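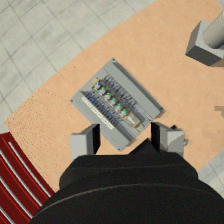 Robot Relay Handling: Good Practice Notes
Unit 4 handout, Rimholm automation course
Notes by Riaan Nkosi, revised in February

This is my favorite unit of the course! We take a job every panel technician knows by heart, swapping a plug-in relay, and ask what rules a robot arm needs before it can do the same job well. Everything is run in simulation first, on the Druvwood cell model, and the written rules carry over to the real cell.

1. Labels come before motion

The program must know which relay it is going to before the arm leaves its home pose. Use the printed tag on the wiring duct, never a position counted from the end of the row. Panels get turned around, rows get extended, and a count that was right last term will be wrong on the next build. Write the tag into the step name, so that a log line reads "approach K43" and anyone can follow it.
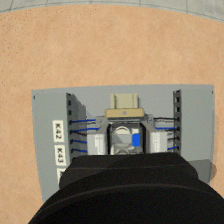 2. Approach and clearance

Come in straight above the socket, with the fingers lined up to the sides of the relay. Our house limit is 15 mm of clearance to any wire until the final descent, and 80 mm above the duct covers for all sideways travel. Zdzisław Czerwiński will ask you for both numbers at the review – have them in your cell sheet.

Keep the whole arm in mind, too. It's easy to stare at the fingertips and forget the elbow.
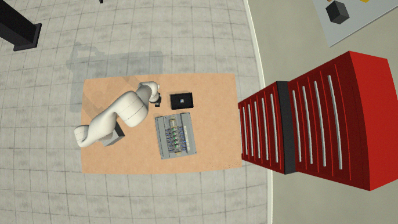 Check every joint against the fixed objects in the cell model, including storage and anything lying on the work surface. If you move an object, run the full path again, even when the change looks tiny.

3. Grip and pull

Hold the relay by its housing, and leave the retaining clip and the socket alone. Set the force limit first, then close. Pull along the axis of the socket with no twist. If the limit trips, the arm stops and holds – it does not try again by itself. A person reads the log and decides. (I love this rule. It has saved us so many bent pins.)

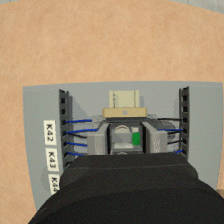
What if the camera can't read the tag?

The program stops at the safe height and reports the step it was on. Guessing from the neighboring tags is not allowed, even when they are perfectly clear.

Before next class: read section 18 of the Górecki cell manual and bring your own cell sheet, filled in up to the grip step.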